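Print this page | E-mail this page

Comparing Grippers Before You Own One
Course handout, unit 2. Posted in March by Francine Bergeron

Bring a copy to lab. I will have one copy, and it will be mine.

Last session we argued for most of an hour about which gripper is "better," and the argument ended when the building's heat shut off. This handout is meant to give you something firmer to stand on than a strong feeling about finger shape. We are still working in the simulator, so you may drive a gripper into a brick wall as often as you like. Please get this out of your system early.

The course has three candidates on the books. The Overo is a plain parallel jaw with two fingers. The Hindeo is also a parallel jaw, with a controller that thinks it knows better than you. The Lavoie is the one with the nice brochure. All three load into the same two-arm setup, and they all come up in the same rooms, so nobody gets to blame the carpet.

Start every trial with both arms raised and both grippers clear of the torso. Look at the view from the head camera before you touch anything. 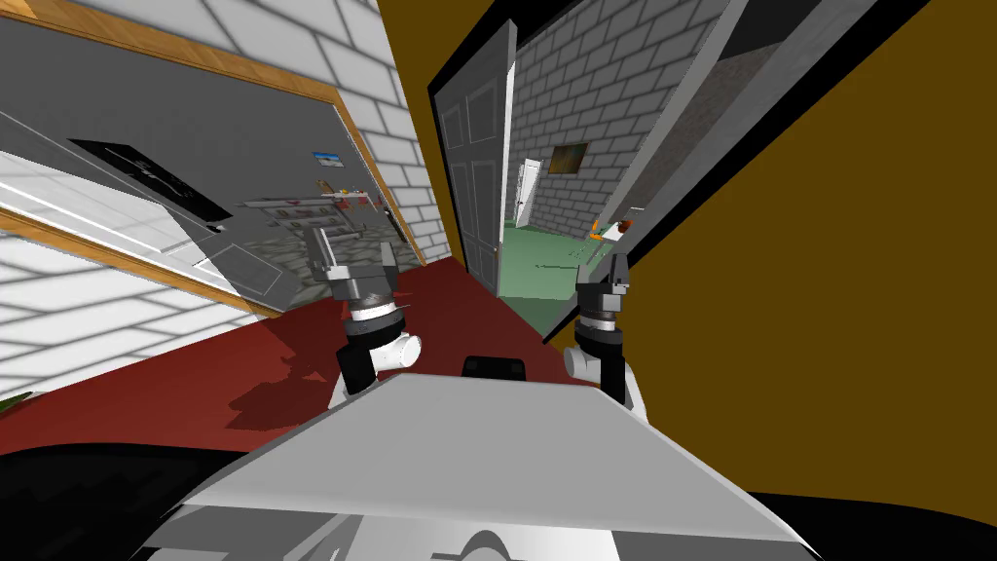 Vol. 4, Handout 2, p. 23

Notice that this view comes in tilted. The walls are fine. You will want to correct for the tilt by leaning your own head, and every year somebody does this for a full lab and then asks me for aspirin. Correct for it in your notes by naming directions from the robot's torso. "Left" means the robot's left arm. It does not mean your left, or toward the window, or "the side with the door, sort of."

1. What we are comparing

Reach first. Can the fingers get to a thing without the wrist or the housing getting there ahead of them? Students skip this test and go straight to grip force, which is a fine number to have about an object you never arrived at.

Next, line of sight. A wrist camera shows you the fingers beautifully and hides whatever is right behind the housing. On a fat gripper that can be the very part you planned to grab. When you lower toward a thin upright rod, write down the last moment you could see its base. After that you are guessing. Guessing is allowed, but it goes in the log as a guess.

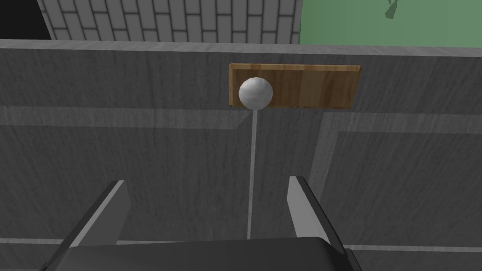
A slim target also punishes a bad approach angle. If the rod sits nearer one finger than the other when you start to close, one finger touches early and pushes. In the simulator this may look harmless, depending on the contact settings. With real hardware you get a bent rod and a conversation with me. Center first, then close, then check again. The Hindeo controller has an auto-center option. Turn it off for this unit. I want to see what your hands do.

Then the opening. Record it at the fingertips, from the model, with the jaws fully open. Reading it off the camera picture is how one team last year reported a gripper wider than its own arm.

2. Running the trials

Use the Kavside logger. Save each run under your initials and the run number, and start at run 1,000 so the files sort properly. (Yes, there is a better way to fix this. It is on my list, below the heat.)

Change one thing at a time. If you swap the gripper and the controller together and the result improves, congratulations, you have learned that something improved.

Do at least one run on open jaws only. Bring the gripper in over a slab edge, stop, and hold. You are checking whether you can judge height from the wrist view with nothing between the fingers to help you. Most people can't. I can't before lunch.

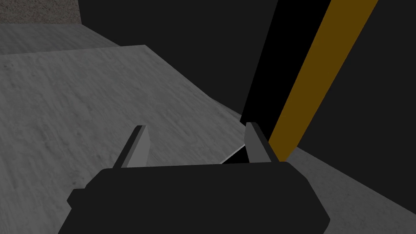

Fig. 3. Wrist view, jaws open at the slab edge.

For the edge run, write your height estimate before you open the pose readout — in pen, if you know yourself at all. Then write the true value next to it. Do not tidy the first number. I grade the gap between them much more kindly than I grade a suspicious lack of one.

3. Turn in

One page per gripper, plus the log files. Include every failed run. A report with no failures tells me you either didn't push the gripper or didn't save the file, and I'll assume the second. Lab machines lock at 9 p.m.

Comments (3)

torquewrench_t: Is the Lavoie supposed to load with the fingers closed? Mine does every time.

F. Bergeron: Yes. Send it the open command before you raise the arms. The brochure leaves this out.

run678: I named directions from the torso and my partner named them from the door. Can we hand in two reports?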